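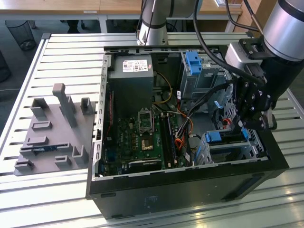

Zlatko Stan reckons October's e-waste day was our best yet, and he'd like the next one moved to the Prilance car park, more shade. Fine by us. Old computers, printers, phones, cables all welcome – no fridges please, we got 4 last time. Tally was 565 items, up from 400. Wipe your hard drives first or ask at the desk, its free.
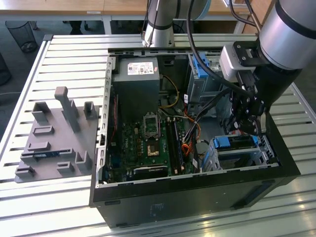
Could we take batteries too, one reader asks, the tip at Dusum won't. Yes! Tape the ends, seperate bag. Next drop-off 8 December 2018, gates open early. Bring a hat.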